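Re: handheld grippers at the sorting tables, what happens to the hourly rate?

> In July the management of Druvomham told us that folding and sorting would be
> "supported by automation". Since then two of our people stand all day
> with a gripper in each hand and teach the machine. Is it the same at
> your site? And are they paid as sorters or as something else?

Thank you for raising this. I work at the Trestanetti site, and I can only write how it is with us.

We started with 5 people from the sorting line. Each of them holds the grippers and does the usual small jobs with cloths and baskets, again and again, and the recordings go to Uysal, who prepare the arm for our line. The target on paper is 200 recordings per shift. The best I have seen on the sheet is 173, and this was a day without any change of basket.

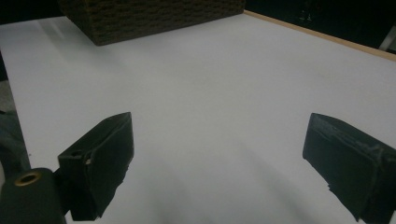
The work is lighter for the back than the line, I must say this first. No lifting, no steam, and you can hear each other speak. But the wrists suffer. The gripper is heavier than a hand and you have to close it slowly, otherwise the recording is refused. Two colleagues asked for a pause of ten minutes every hour. They got it, but it is not written anywhere, so I would advise you to have it on paper from the beginning.

About the pay: with us they kept the sorter rate, without the piece bonus. The bonus cannot be counted, because no finished laundry comes from this table. So a fast sorter loses money when she agrees to teach. We wrote to the management about this and the answer was that the task is voluntary. I do not find it a good answer – the people who know the cloth best are the ones who should not lose by it.
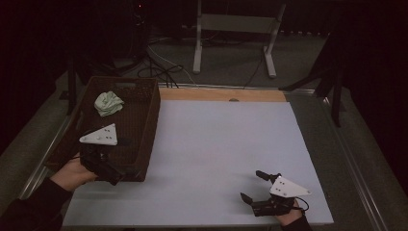

One gripper in each hand, green cloth in the basket.

The other question is what comes after. The Funo line is planned for the night shift only, and we were promised in the meeting that no day post will be cut. I asked for this in writing too. For now we have the minutes, item 481, and I can send a copy to anybody who needs it for their own talks.

Could somebody from the smaller sites write how the training hours are recorded there? With us they are under "other duties", and I think this is a mistake.

With kind regards from Trestanetti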